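Grabar demostraciones de agarre de tarjetas con Tavby – guía rápida

5/8/26 – Redacción Usis

Apuntes para quien monte la tarea de tarjetas finas desde cero. Versión corta, la larga está en el repo de Lougher.

Antes de grabar: mesa despejada por delante, bandeja con compartimentos a la derecha de la mano, el resto de objetos quieto en su sitio. Calibrar la muñeca 2 veces. Si la segunda lectura no coincide, reiniciar Tavby y vuelta a empezar.

Posición de partida – mano por encima de la mesa, sin tocar nada, pulgar abierto. Comprobar que la bandeja entra entera en la vista de cabeza.

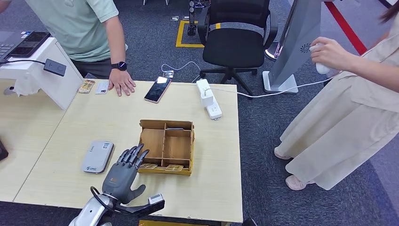

¿Cuántas demostraciones hacen falta para entrenar la política?
Con 230 episodios limpios ya agarra en Sirnthorpe. Nosotros seguimos hasta 900 porque las tarjetas del compartimento delantero fallaban mas.

Ahora el agarre. Bajar despacio, dedos curvados hacia abajo, índice y pulgar buscan el canto de la tarjeta. Nada de apretar contra el fondo. Parar si el dedo roza un tabique y descartar ese episodio, no recortarlo.

Episodios de 18 segundos como máximo. Más largos meten pausas y la política aprende a quedarse quieta.
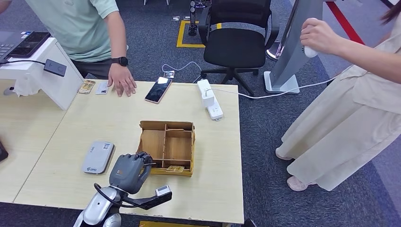
Mano sobre la bandeja, tarjeta dorada en el compartimento delantero.

Al terminar: revisar marcas de tiempo, borrar los descartados, subir a Lougher. Cambiar la bandeja de sitio cada tanda – si no, memoriza la posicion y luego no generaliza. Pendiente: probar con tarjetas apiladas.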